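How a Camera Shutter Works

A shutter is a small door inside a camera. It opens, lets light reach the sensor, and closes again. The time it stays open is called the shutter speed.
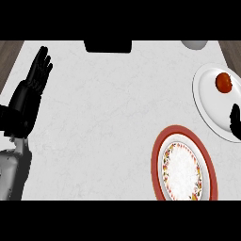 A pale tabletop with thin gray veins.

A fast shutter lets in light for a very short time – a running dog looks sharp. A slow shutter stays open longer, so the dog becomes a blur.

Try it: set the shutter to 2 seconds, put the camera on a tripod, and wave a flashlight in a dark room. The light draws a line.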